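Ticket: Gripper state lags arm state in drawer recordings
Project: Gimstead / kitchen drawer tasks
Status: Closed
Reported by: Iraklis Mavromatis

Recordings from the drawer station have the gripper signal arriving after the arm signal. On playback the arm is already lifting while the logged gripper value still says open. I noticed it when the February batch was loaded for training and the policy kept starting to lift before it closed.

There are 900 episodes in the batch. I don't know yet how many are affected. The Flatside station uses the same recorder and its files look fine.

Steps to reproduce:
Start the recorder, wait for the ready line, start teleop, open the drawer, pick up the fork, put it back, stop. Load the file in the viewer and plot gripper width against wrist height.

Expected: width drops, then height rises.
Got: height rises, then width drops.

Update, 9:40
Restarted the recorder and the arm controller. No change. Swapped the gripper's USB adapter for the spare from the Garatwood cell. No change. Reseated the connector at the wrist. No change.

Update, 11:15
Ran the pick again with the drawer pulled out and the fork left near the front right corner, same as in the bad episodes. Dark box in its usual place behind the arm, bowl to the left of it.
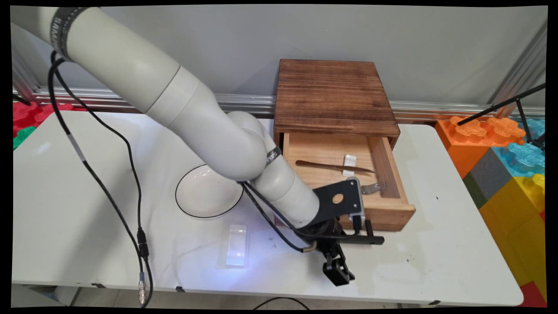
Gavalas: check which clock the gripper node is stamping with before you touch any more hardware. The arm messages get stamped when they are read, but the gripper ones used to get stamped when they were written to disk. If the disk is busy the stamp slides. Send me one good file and one bad file and the config from both stations.

Update, 1:30
Sent. The configs differ by one line. Flatside has stamp_on_read set to true for the gripper. The drawer station doesn't have the line at all, so it falls back to the default, false. It probably got dropped when the config was copied over for the new task.

Added the line and recorded 6 test episodes. Width drops before height rises in all of them.

Update, 3:50
Went through the batch with a script that compares the two curves. 800 episodes are over the limit and the rest pass. The raw serial log was kept for every session, so the gripper times can be rebuilt from that. Gavalas wrote the rebuild script. I spot-checked 8 of the rebuilt files in the viewer and they line up.

The originals are in the folder marked hold. Please don't train on those.

Resolution:
Missing stamp_on_read setting on the drawer station. Config corrected, affected episodes rebuilt from the serial log. The recorder now refuses to start if the line is missing.

Still open, moved to its own ticket: the viewer doesn't warn when two streams in one file use different clocks.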